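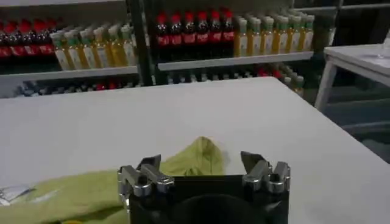 Green cloth, two fingers, and me with a cup of coffee. Wrist cam view from the folding cell 💚

1/ Hi friends! A few of you asked how I look after this cell between big services, so I wrote it all out while my coffee got cold. It's mostly wiping things, I'm afraid, but I do love it.

2/ Fingers first. Arm parked, power locked out, then a dry lint-free cloth through every knuckle, left one and then right one. Fuzz gets in behind the joints, and you won't see any of it until a finger starts closing a hair slower than its twin (ask me how I spent most of last December!).

3/ Then the bolts. I put a paint-pen stripe across each head after I torque it, a habit I picked up from Vernon Ouellet years ago, and if a stripe doesn't line up anymore I take that bolt out, clean it, and start over. Please don't just give it a little extra snug and walk off.

4/ Tips get swapped at 200 hours. They'd go longer on boxes, but cloth is picky, and a worn tip will slide right off a fold that a fresh one picks up fine. I keep the old pairs in a coffee can for practice days.

5/ After that comes the camera check. Lens wiped, tabletop wiped, and I look at the picture with the fingers open to make sure both tips show and sit about even. If one looks low, I redo the finger zero before I touch anything in the software. Darcy does it the other way around and we've agreed to disagree, lovingly.

6/ Last thing is a slow run at quarter speed, one cloth, pinch and lift and let go, with my hand by the stop button the whole time. Cycle counter read 1676 when I started today and it goes in the notebook next to the date, 10/23/26.

7/ Orysia wants to know which grease I use on the knuckles. I'll dig the tube out and post it tomorrow, the label's half rubbed off and I don't want to tell you wrong!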